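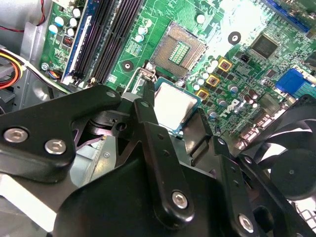

3.2 Processor and socket inspection

Desktop units reached the Zurwood workshop in mixed condition, and many had been opened at least once before. Each unit was logged on arrival, its side panel was taken off, and the cooler was removed before any part of the board was graded. Over the collection period 3,356 units passed through this stage.

Figure 2. Desktop processor lying heat spreader up below an empty LGA socket on a Dell motherboard. The retention lever is raised and the gold-colored contacts are exposed.

In an LGA design the contacts are in the socket and the processor carries only flat pads. A bent contact is therefore a fault of the board, and it often goes unnoticed until the machine fails to start or loses a memory channel. For this reason we graded the socket separately from the processor. The contact field was checked under a ring light from two directions, first along the rows and then across them. A contact that broke the line of reflected light in either direction was marked on a printed grid and looked at again under a bench magnifier.

Processors were lifted by the edges of the substrate. Old thermal paste was wiped from the heat spreader with alcohol and a lint-free cloth, and the pads were checked for scratches and paste residue. Paste on the pads was cleaned off and recorded as a minor fault. Paste inside the socket was recorded as a major fault, even where it could be removed.

Memory modules were tested apart from the board, following the Gallardo procedure described in Section 2. Power cables were left connected unless they blocked access to the socket.

To check agreement between graders, 400 boards were graded independently by Leen Moussa and Maximiliano Tapia. They differed on 14 of them. Most of these cases concerned contacts in the outermost row, where the socket frame casts a shadow under the ring light. The disputed boards were settled by a boot test with a known good processor, and the result of that test was used in Table 4.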